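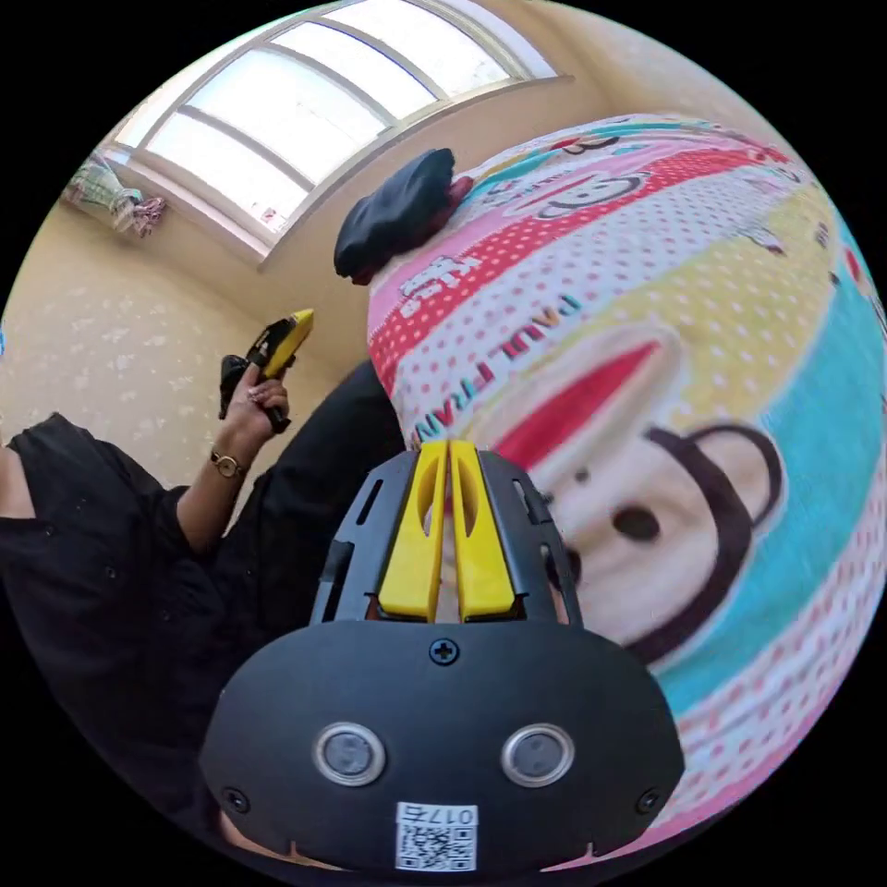

Can a down jacket go in a regular washing machine? Most can, on cold and gentle, with way less soap than you think.

Typing fast, have to leave in a minute. Answering Hatem mostly, his message is copied at the bottom. I've done ours at home two winters now and once at the Vatbridge laundromat, which was better – bigger drums, front loaders. Top loader with the pole in the middle, don't. Zip everything up, empty the pockets (gum. ask me how I know), turn it inside out. Extra rinse. Then another extra rinse. 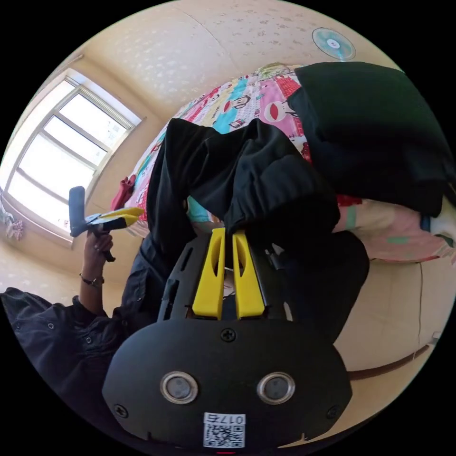

Siamak Talebi wrote me off list that he spins his at 800 and has never had a problem. I go lower but my machine is old and walks across the floor so take your pick.

Drying is the part people mess up. Low heat, 2 tennis balls, and keep going long after it feels done. Clumps mean it's still wet inside. Ours took around 2 hours plus a night over a chair. Don't pack it away before that or it will smell like a dog by spring, and theres no fixing that without starting over.

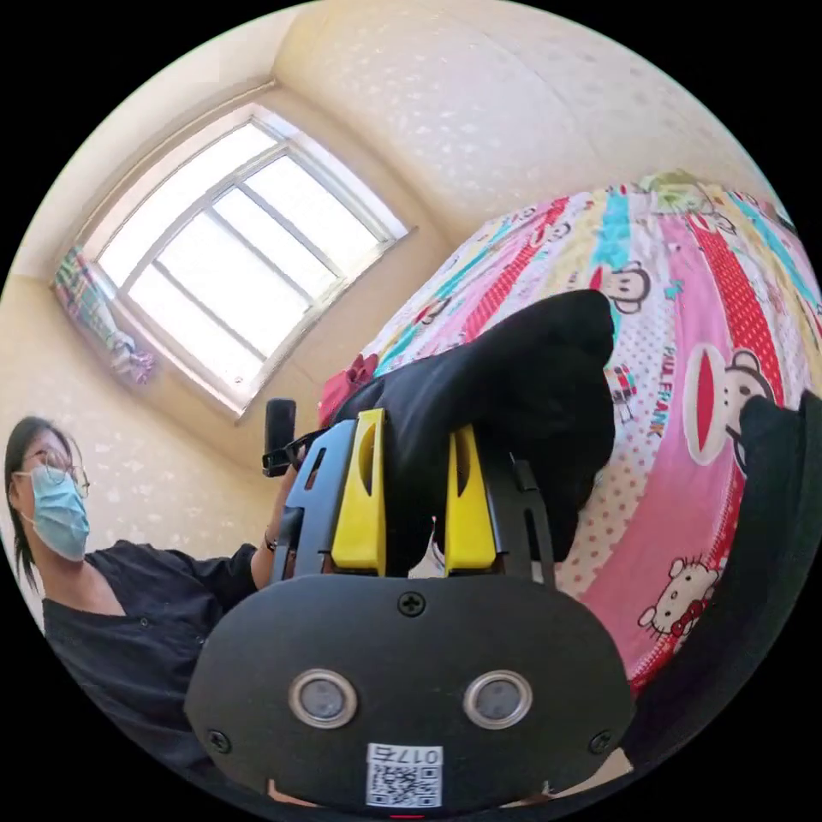 Elaheh Sharifi says to skip the tennis balls if they're new, because the dye came off on her lining, and to put them in clean socks. Didn't know that. Doing it from now on.

Storage – not in the vacuum bags. Old pillowcase, top shelf, loose. The sweaters and t-shirts can be folded as tight as you like.
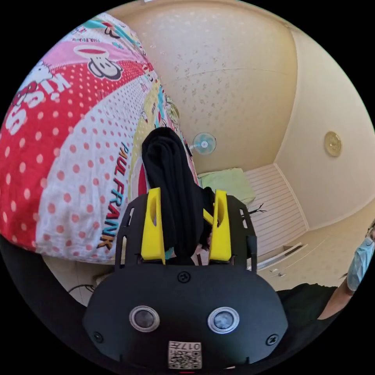 Folded black cloth.

Also kids size 122 snow pants, does anyone at the Marerlow end still have a pair to pass on? Will pick up.

Ognjen

On Nov 24, 2024, Hatem Shehata wrote:
> Hi all, the dry cleaner on our side closed and I have
> a black down jacket that needs washing before it gets
> really cold. Is it safe at home? Tag is worn off.
> Also how do you all keep them over the summer?
> Thanks, Hatem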